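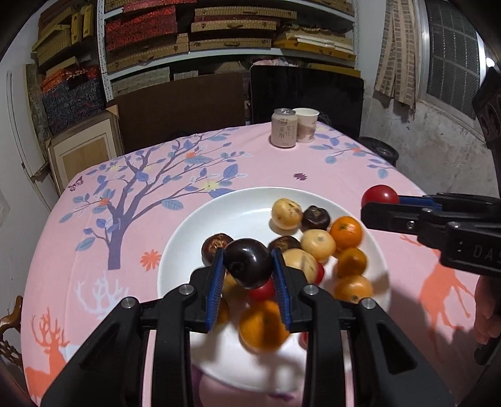 Yaryna Palamarchuk

Posted 2020-09-01

Ok need opinions quick. Small fruit and veg, all on one round plate, on the big table. Water chestnuts, cherry tomatoes, a mandarin, the little pale yellow ones, couple more citrus. Pink printed cloth underneath. Lunch at the Illville hall, 34 people, so there'll be more plates like it.

Question is do I mix everything or sort it by kind. And do the chestnuts stay in their skins. I like how dark and shiny they are next to the orange. My sister says people will bite straight in and get a mouthful of dirt.

Also the table is in the store room and the room is a mess, I know. Moving the stuff out later in the week.

----

erer_87
Mixed. Sorted looks like a market stall.

But peel the chestnuts!! Skin is tough and they grow in mud. Or leave two or three in skins for looks and put the peeled ones in a bowl of cold water, drain right before. They go brown if they sit out.

----

Solomiia Ivanyshyn
Disagree on peeling. At our place they go out in the skin, scrubbed hard, little knife on the side. Half the fun is peeling them while you talk. Peeled ones look like wet radishes after an hour.

Agree on mixed tho. Only thing I'd change - everything is bunched over on the right and in the middle. Spread it round or use a smaller plate.

----

trustby_kitchen
quote: "little knife on the side"

With 34 people? Kids too? No. One knife per plate and somebody's uncle walks off with it. Peel them the night before, lid on, fridge, change the water in the morning. Takes me 11 minutes for a bag that size, I timed it once for a bet.

----

Yaryna Palamarchuk
No small kids, youngest is 14 I think. But ok the knife thing is a fair point.

Solomiia - smaller plate wont work, these are the ones the hall has. Could add more tomatoes on the left? They're cheap right now.

----

Solomiia Ivanyshyn
More tomatoes yes. Red is what it's short of. And turn the yellow ones so the marks face down, there's one with a dark streak and one up top with brown blemishes. Eat those two yourself lol

----

seo_n
What ARE the yellow ones? Guava? Some kind of plum? Asking bc if they're soft they shouldn't be anywhere near the mandarins, they bruise if you so much as look at them.

----

Yaryna Palamarchuk
No idea, they came in a mixed bag from a neighbor. Firm so far. Will cut one tonight and report back

----

erer_87
Marks on fruit are fine. It's fruit. I'd be more worried about the cloth - mandarin peel on pink fabric, you'll be scrubbing till January. Put a bowl out for peels, one at each end.

----

trustby_kitchen
Seconding peel bowls. And not the tiny ones. Did a lunch last winter with dessert bowls for peels and they were full before the soup came out.

Still say peel the chestnuts.

----

Solomiia Ivanyshyn
Still say dont.

----

Yaryna Palamarchuk
Ok going halfway. Peeled ones in water in a covered dish, a few scrubbed ones left on each plate for color. Mixed, more tomatoes, big peel bowls. Cloth stays, I have a second one if it gets wrecked.

Cut a yellow one btw. Sour! Very sour. Might slice them thin and put them in the water jugs, leave the whole ones for looks.

----

seo_n
sour and firm, so leave them whole on the plate I guess. Wash them well if you're slicing into the jugs, skin and all goes in.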